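Doors, Binders and the Second Floor at Terness
From the Cernamdale staff newsletter

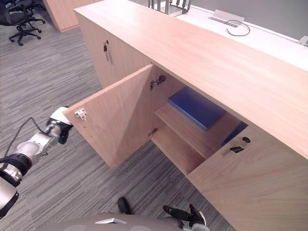
Alžběta Trnka wrote in as soon as she heard we were giving the robot a page, and she asked that we say plainly how it feels to share a filing room with one. Her view is that the first weeks were slower for everybody, that she still steps aside for it in the aisle the way you would for a person with a tray, and that she would not go back to doing the evening round herself for anything.

I can understand that! For those of you at Grustdale who have never had the pleasure, the evening round at Terness used to mean walking the whole second floor, opening the cabinets along the desks, checking that the binders were where the list said they were, and closing up again. There are 58 cabinets on the list. It fell to whoever was last out, and in November, when the yearly files come back from the district offices, it could eat up most of an hour.

Now the robot does the opening and the looking, and we do the deciding. It presses against a door at the edge and keeps it open with one arm — a small thing, but these doors have been swinging back on our elbows for years — and whatever it finds out of place goes on a short list for the morning. Azra Atanasov reads that list with her first coffee and says there are usually six lines on it, sometimes fewer, and that most of them are things one of us meant to put back and didn't.

What has changed for people is a bit harder to put in a paragraph, but I'll try. Nobody's hours were cut, which was the question I was asked most often in the hallway. Dirceu Furtado has moved over to the records desk for part of his week and is learning the Kneževič index, something he had been requesting for longer than I have been editing this newsletter. Graça Patrício now trains the rest of us on what to do when the robot stops and waits, and she would like me to remind you that leaning on the cabinets while it is working is not helping it along.

There are grumbles too, and they belong in here as much as the rest. Some of you find it noisy near the end of the day. Some of you miss the walk. Hrvoje Atanasov has put a sheet by the copier for comments of either kind, and he does read them, so please write more than "fine."

The next 30-minute question session will be in the second floor meeting room, and Grustdale colleagues are very welcome to ride over with us.

Recent items
New parking stickers at Grustdale
Records desk: who to ask for what
Soup lunch raises 400 for the reading room

Last updated: 21 February 2019

Contact the newsletter desk | © Cernamdale | Back to top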